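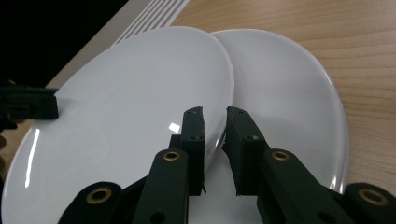 Prüfung: Isla Whitelaw
Gegengelesen: Wiremu Donnelly
Stand: September

Sicht- und Funktionsprüfung Handgreifer, Leihsatz von Terkness

Geprüft wurde der Leihsatz mit handgeführten Greifern vor der Entscheidung über den Kauf. Einsatzort wäre die Geschirrstation in Clerkden. Bewertung je Punkt: in Ordnung, Mangel, offen. Kommentare stehen direkt beim Punkt.

1. Lieferumfang und Unterlagen

1.1 Packliste stimmt mit Kofferinhalt überein — in Ordnung

1.2 Betriebsanleitung auf Deutsch vorhanden — Mangel
Kommentar: Nur Englisch. Aurélien Caron hat die deutsche Fassung am Donnerstag angefordert, Antwort steht aus.

1.3 Prüfnachweis des Anbieters liegt bei — in Ordnung
Kommentar: Blatt 6 ist nicht unterschrieben. Für den Leihbetrieb ausreichend, beim Kauf nachfordern.

2. Finger

2.1 Finger stehen einander gegenüber, kein sichtbarer Versatz — in Ordnung

2.2 Oberkanten glatt und ohne Ausbrüche — Mangel
Kommentar: Am mittleren Greifer ist die Oberkante des linken Fingers leicht ausgebrochen und rau, die des rechten ebenfalls etwas rau. Die Kante liegt beim Greifen dicht am Tellerrand. Vor dem Dauerbetrieb Finger tauschen oder Kanten nacharbeiten lassen. Foto oben.

2.3 Schrauben in den Fingern vorhanden — in Ordnung
Kommentar: Je Finger ein Schraubenkopf zu sehen. Festsitz von Hand geprüft, kein Spiel. Ein Anzugsmoment nennt die Anleitung nicht, bitte beim Anbieter erfragen.

2.4 Finger geben keinen Abrieb ab — offen
Kommentar: Wischprobe mit weißem Tuch nach 50 Griffen ohne Spuren. Ob das nach einer Woche noch so ist, können wir nicht sagen. Wiederholung in Stisthorpe geplant.

3. Gestänge und Gelenke

3.1 Arme ohne Risse und Verformung — in Ordnung

3.2 Messingfarbene Ringe an den Armen sitzen fest — in Ordnung
Kommentar: Kein Ring lässt sich mit dem Fingernagel verschieben. Keine Schmierung aufbringen, der Bereich liegt zu nah am Geschirr.

3.3 Gestänge läuft über den ganzen Weg ohne Haken — in Ordnung

3.4 Quetschstellen gekennzeichnet — Mangel
Kommentar: Zwischen den Armen kann man sich beim Schließen die Haut einklemmen. Charmaine Mabuza schlägt einen Aufkleber am Griff und einen Satz in der Einweisung vor. Beides übernehmen.

4. Greifprobe mit Geschirr

Verwendet wurden ovale weiße Teller ohne Dekor, paarweise auf dem Holztisch, der Rand des einen über dem Rand des anderen.

4.1 Teller vor der Probe ohne Risse und Absplitterungen — in Ordnung

4.2 Greifer fasst den Rand, ohne den Nachbarteller zu verschieben — offen
Kommentar: An der Überlappung muss der Spalt zwischen den Fingern genau auf die Naht zwischen den beiden Tellern zeigen. Mit ruhiger Hand geht das. Mereana Tapsell kam in 9 von 56 Versuchen nicht sauber an den Rand und musste neu ansetzen. Bruch gab es keinen.

4.3 Zwei Greifer gleichzeitig an einem Teller ohne gegenseitige Behinderung — in Ordnung
Kommentar: Der zweite sollte von der Seite kommen, sonst stoßen die Arme aneinander.

4.4 Glasur nach der Probe ohne Kratzer — in Ordnung
Kommentar: Unter Deckenlicht schlecht zu beurteilen, die Glasur spiegelt stark. Bitte künftig mit Streiflicht von der Seite prüfen.

5. Arbeitsplatz

5.1 Tischfläche eben und standfest — in Ordnung

5.2 Bruchbehälter in Reichweite — Mangel
Kommentar: Stand im Nebenraum. Wurde noch während der Prüfung geholt, gehört aber in die Aufbauliste.

5.3 Schnittfeste Handschuhe vorhanden — in Ordnung

6. Ergebnis

Freigabe für den Probebetrieb unter Aufsicht — erteilt.
Freigabe für den Kauf — zurückgestellt, bis 1.2, 2.2 und 3.4 erledigt sind. Das Vergleichsangebot von Shao liegt vor, ist aber ohne Wartung gerechnet. W. Donnelly fragt den Preis mit Wartung an.

Nächste Prüfung: nach dem Fingertausch, nur Abschnitte 2 und 4.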